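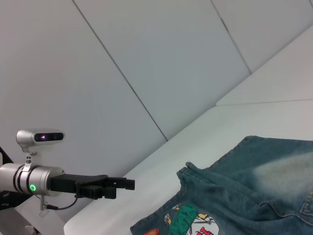

Re: Hemming heavy jeans on an old machine
Posted to the Prakbridge Home Sewing list, 07/12/2021, by a long-time member

Hello everyone,

Sorry to be slow getting back to this one. I read it over breakfast, meant to answer straight away, and then the garden got hold of me (the beans have gone mad, if anyone wants a bag!). I've quoted the original at the bottom for those who missed it.

My first thought is that your machine is probably fine. I sewed on a Courtois for years, and it behaved just the same way at the side seams - lovely and even along the flat, then a horrible clunk and a row of tiny stitches all on top of each other when it met the lump. The trouble is that the front of the foot tips up as it climbs, and then the feed dogs can't get a proper grip. Fold a scrap of denim until it's the same height as the seam and tuck it behind the foot before you start climbing. Once you're over the top, stop with the needle down, lift the foot, and move the scrap to the front for the trip down the other side. It feels fiddly the first few times and then you stop noticing.

Do put in a new needle, a proper jeans one, even if the old one looks all right. Lengthen the stitch a bit too. I also give the lumps a good bashing with a hammer on the back step, with a tea towel over them, and my neighbours have stopped asking.

As for thread, I've used the Flellico topstitching in the gold colour and like it very much, but only on top. Ordinary polyester goes in the bobbin. If you put the thick stuff in both you'll be picking out knots until Easter.

And please wash them before you cut anything! Twice, if they're new and all cotton. I hemmed a pair for myself last October without bothering and they're now gardening jeans, a good hand's width above the ankle. Try them on with the shoes you'll wear, pin one leg, and check the second leg separately, as plenty of us aren't quite level.

Happy to lend you my seam jig if you're coming to the next hall day. It's in the Seltitix tin with the spare bobbins.

Cheers, and good luck with it.

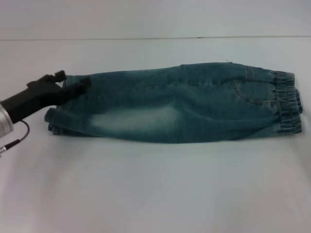

Original message:

> Hi all, I'm hoping for some advice on hems. I've got 2 pairs of
> jeans to take up, both size 28 and both miles too long, and my
> machine jams every time I reach the side seam. I've broken a
> needle already and I'm nervous about trying again. Is it the
> machine, or me? Also wondering if the special thread is worth
> buying, or if I should just use what's in the drawer. I'd like
> to keep the colour close to the original stitching if I can.
> Thanks in advance.

10 replies | 2,801 views

Contact the list | Copyright Prakbridge Home Sewing | Back to top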